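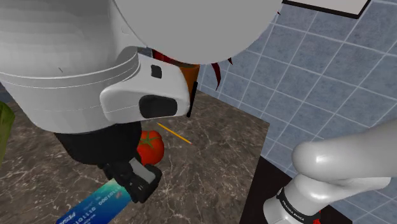 Most grasp planners still treat perception as solved once a pose estimate arrives. At Wodolby we logged 399 simulated trials, and 17 failed because the planner trusted a stale pose.

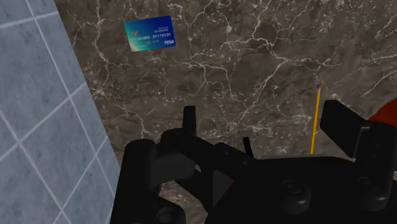 A flat card leaves very little margin in z – a 2 mm error is enough to miss the edge. The controller should receive the covariance along with the pose.

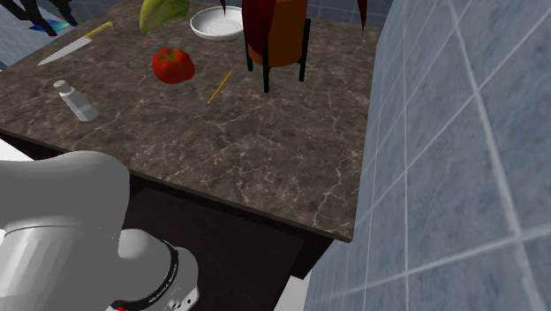 Replanning at 9 Hz hides the fault and leaves it in place. Fix the interface first, then tune the rate.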